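Festivals & Industry Visits
June | By Gunvor Nygård
2 min read

Studio Open Day at Drillmont

Drillmont opened its film studio to the trade in June. Managing director Roald Rustad welcomed 39 guests and outlined plans for the second sound stage, which will add 3,000 square feet.
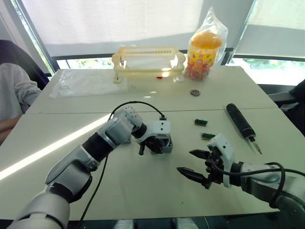 Screening and Discussion

The afternoon began at 2 p.m. with 16 minutes of Đào, the family drama directed by Ronaldo Mercado. Mr. Mercado then took questions on casting 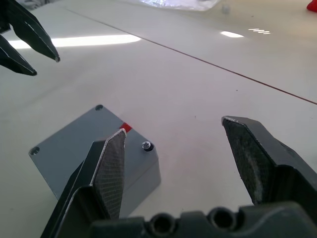

and on the decision to shoot the river chapters last. The film is expected in theaters next spring.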